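Trurnwood Community Pantry and Kitchen Garden
Minutes of the Spring Planning Meeting, Mar 12, 2025
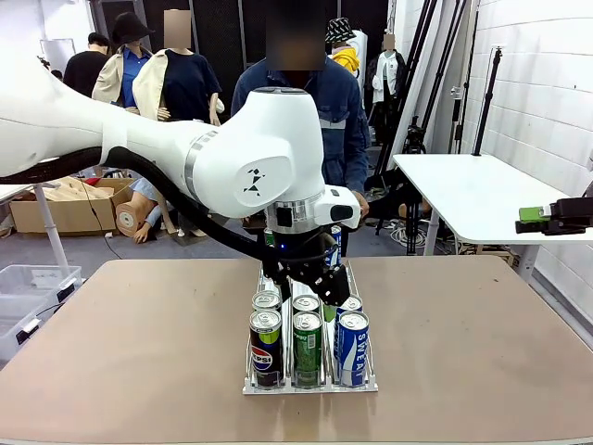 Clear can dispenser tray on the large table.

Present: Katherine Arboleda (chair), Segundo Quintero, Osamu Iwasaki, Waltraud Wunderlich (minutes)
Apologies: Stavros Kalogeropoulos

1. Minutes of the last meeting
Approved with one fix. The squash that won the soup contest was Segundo's, not Osamu's. Osamu was very gracious and wants a rematch in October.

2. Garden beds
Wonderful news to start with! All 8 raised beds came through the winter and the soil in them looks great. Segundo dug down in the one by the gate and found more worms than he has ever seen there. Peas and spinach can go in as soon as the nights ease up a little. The tomatoes are sprouting on Katherine's windowsill, and she passed around a tray so we could all smell the leaves (heavenly).
Osamu asked if we could try the long purple beans again. Everyone said yes before he finished the question. They will go on the south fence with the old netting, and Segundo will check it for holes.
Action: Segundo to mend the netting and turn the compost.

3. Pantry shelves
We gave out over 200 bags last month, our best month yet, and the shelves still look healthy. Canned tomatoes and chickpeas go fastest. Canned beets do not. Waltraud offered her mother's recipe for beet and apple salad, to be printed on a card and tucked into bags. Katherine tasted it at New Year and says it's a winner.
Agreed to keep the older cans at the front and to go through the dates before each opening. Peanut butter is low, so it goes to the top of the wish list on the door.
Action: Waltraud to type up the recipe card. Katherine to redo the wish list.

4. Seed swap with Kuvcombe
The Kuvcombe gardeners want to join us for the swap this year, and we are thrilled. They grow a yellow pepper that does well even in a cool summer, and they've promised to bring plenty of seed. We'll set up 2 long rows of tables, one for vegetables and one for flowers and herbs, with a corner where kids can plant a sunflower in a paper cup.
There was a lively talk about whether to allow houseplant cuttings. Osamu was for it, Segundo worried about bugs. Settled: cuttings are welcome, but they go outside on the porch.
Action: Osamu to write to Kuvcombe about start time and parking. Stavros to be asked if he will bring his coffee urn again.

5. Cooking evenings
The bread evening filled up so fast that we had a waiting list, so we're running it again. Next after that will be dumplings, led by Osamu, who plans one filling with cabbage and one with mushroom. Please bring an apron and a container to take some home.
Katherine would love a soup night as well. To be picked up next time.

6. Any other business
The shed key is back on its hook. Waltraud has extra rhubarb crowns for anyone who has room for one. Segundo took three.

Next meeting: after the seed swap, date to be sent by email. Segundo is bringing the snacks.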